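Patience Is Still the Best Programming Tool We Have

By Anika Doucet

My grandmother taught me to fold dumplings by putting her hands over mine and saying nothing at all, and I have thought of her a good deal this April, because I have spent most of it teaching a robot to pick things up.

I run the small training room at Sedenia, where we prepare arms for packing and sorting work, and I am often asked by visitors why we bother with people at all. Surely, they say, the machine could practice in a simulator all night and be ready by morning. Perhaps it could, for some jobs. But I have come to believe, stubbornly and a little sentimentally, that the best thing you can give a robot is an hour with somebody who already knows how to do the task and doesn't mind doing it again.
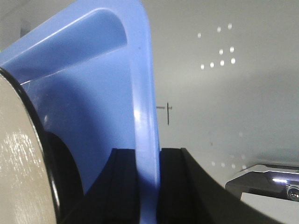
2 min read

Take something as plain as gripping the rim of a blue plastic object. The rim is thick and rounded, it curves, and it shines where the light catches it. You or I would take hold of it without a thought. Guide an arm to it by remote control, though, and you discover how many small decisions you were making all along – how close to come before closing, which side to favor, whether to square up to the edge or come at it on a slant. Each of those goes into the recording, and so does every bit of dithering.

I used to throw the dithering away. At Pollindale, where I learned this work, we kept only the clean runs, the ones that looked like a promotional film, and we were very proud of our 1,000 perfect demonstrations. Then the arm would drift a finger's width off course and have no idea what to do next, poor thing, having never once seen anybody recover. These days I keep the near misses as long as the person at the controls put them right. I would take 90 of those, done by someone unhurried, over 3,000 quick ones from someone watching the clock.

My colleagues on the Brenau project disagree with me, and I should be fair to them. They say that hand teaching is slow, that two teachers will show the same job two different ways, and that a tired person teaches tired habits. All of that is true. I have seen my own bad habit, a little sideways nudge before letting go, come back to me from an arm that picked it up from nobody else, and I can't say I enjoyed it. They would also like me to mention that wrists get sore, and mine does, usually by four in the afternoon.

Still, I think those are arguments for looking after the teachers. Give them breaks, pay them as the skilled people they are, and ask the packers on the floor to take a turn at the controls before you ask the engineers. The best demonstrator we have had on the Aigner line had packed boxes for years and had never touched a robot, and she was better than me before lunch.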